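Section 4: Setting up the basket and padlock tasks

I wrote this bit for new club members who have finished the homing routine in Section 3 and want to get on with something more fun. If your arms are still grumbling at power-up, go back and sort that first. I've left Jarach (our bench) set to its club defaults, so everything below should match what you find on screen.

Before you start

Have the basket, the padlock and its keys, and a few small things from the props shelf ready. You also need the Bralten control sheet open on the laptop, page 2. Allow 44 minutes for your first go. I know that sounds long, but the second time is a breeze!

Steps

1. Switch on the bench supply and wait for the arms to finish their start-up check.

2. Load the profile called Arnar. It limits the speed to 16 per cent, and I'd like you to keep it there until you've done a full session without stopping.

3. Put the basket towards the back of the table. It doesn't have to be square on - I quite like it at an angle, as you learn more from a basket that isn't lined up nicely.

4. Fill the basket with a good mix. Soft things are harder to grip than you'd think, so put in at least one bit of cloth along with something round and something hard.

5. Stand one or two items on the table outside the basket. Keep them where you can get a gripper round them without knocking the basket.

6. Bring both grippers in towards the middle, slowly, one arm at a time. Stop when they're facing each other with clear space between them and the props.

7. Press Mark Start. The program stores that pose, and you can come back to it whenever you get in a muddle (I do, often).

8. For the padlock task, lay the padlock flat on the table between the arms, with the keys beside it. Leave it open for your first few tries.

9. Run program 411 and follow the prompts. The first prompt asks you to pick an arm. Choose whichever you're comfier with.

Note: If program 411 isn't in the list, you've loaded the old Didenko profile by mistake. Close it, go back to step 2 and carry on from there. Nothing gets lost.

Note: Check the cables along both arms before you move anything far. They need enough slack to follow the elbow, and a loop that catches on a joint will spoil your run.

Caution: Hands off the table while the arms are live. To move a prop, press Pause, wait for the tone, and then reach in.

Caution: Don't squeeze the padlock with the grip set to High. Use Low for the keys as well - they skid about on the smooth top, so come down on them from above and close gently. 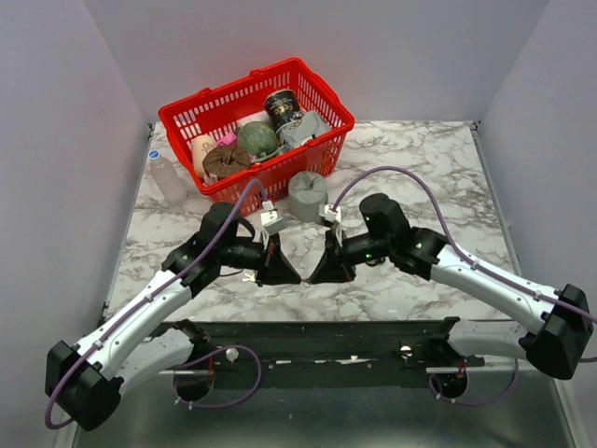
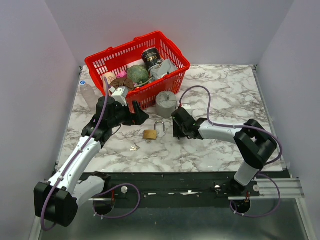

Fig. 4 - The red basket towards the back of the table, with both arms brought in. The open padlock and keys are in the second picture only.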